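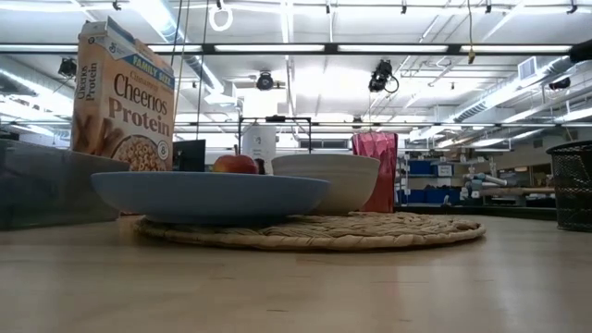
I used to set the breakfast table in the morning, half asleep, hunting for a bowl while the coffee got cold. Now I do it the night before, and it takes me maybe 2 minutes. My whole setup fits on and next to one round woven placemat, with the family-size box of Cheerios Protein standing off to the left where I can grab it. The wide light blue bowl goes on the mat first, with an apple in it, then the deep off-white bowl and the crinkly pink-red cup toward the back.

If you want to try it, start with the mat. Mine is braided, so I shake it over the sink first (crumbs love those coils!) and put it down a comfortable reach from the edge of the table.

Next, the biggest dish. Put it on one side of the mat and let it hang over a little if it has to. I keep fruit in mine, washed and dried before it goes in. A banana works too, but my kids will fight over it.

Then tuck the deeper bowl in beside it. That's the cereal bowl at our house, and the high sides are great if you have a splasher. Cup goes last, on the side of whichever hand you drink with.

Leave the cereal closed until morning. Fold the bag down tight, push the flaps shut, and stand the box where a sleepy elbow won't get it. Milk stays in the fridge, obviously, but I move it to the front of the shelf before bed.

My neighbor Ok-hee Seol started doing this in September when school went back, and she lays her spoons out too. I always forget the spoons.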